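3.2 Wie ich an die Briefe gekommen bin

Bevor ich zu den Gedichten komme, muss ich kurz von den Briefen erzählen, denn ohne sie hätte ich »Loltlow« vermutlich nie zu Ende gelesen (drei Anläufe, immer im zweiten Kapitel gescheitert!).

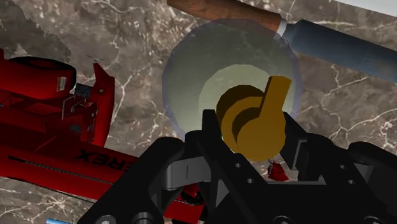
Abb. 4

Der Nachlass liegt in Skarkitdale, und zwar ziemlich ungeordnet: rund 2.000 Blätter in 9 Mappen, manche datiert, die meisten nicht. Ich hatte mir den Februar dafür freigehalten und dachte, das reicht locker. Tat es nicht, ich habe am Ende gerade mal vier Mappen ganz durchgesehen – aber was für welche! In der zweiten liegt eine frühe Fassung des Feyisa-Zyklus, und die liest sich völlig anders als der Text, den wir aus der Zavano-Ausgabe kennen. Die Strophen sind länger, die Reime schlampiger, und das »Du« der späteren Gedichte ist noch ein »Ihr«.

Mich hat das ehrlich gefreut, weil ich in Abschnitt 2 ja behauptet habe, dass die Anrede erst spät privat wird. Die Forschung hat den Zyklus bisher gern als Liebesdichtung gelesen. Ich lese ihn eher als Rundbrief, der nach und nach seine Empfänger verliert. Dazu passt auch, dass in den Briefen derselben Mappe ständig von ausbleibender Post die Rede ist (und von Zahnschmerzen, aber die lasse ich hier weg).

Eine Schwierigkeit bleibt natürlich die Datierung. Papier und Tinte habe ich nicht untersuchen lassen, ich stütze mich allein auf die Handschrift und auf zwei Anspielungen, die ich in 3.3 genauer vorstelle.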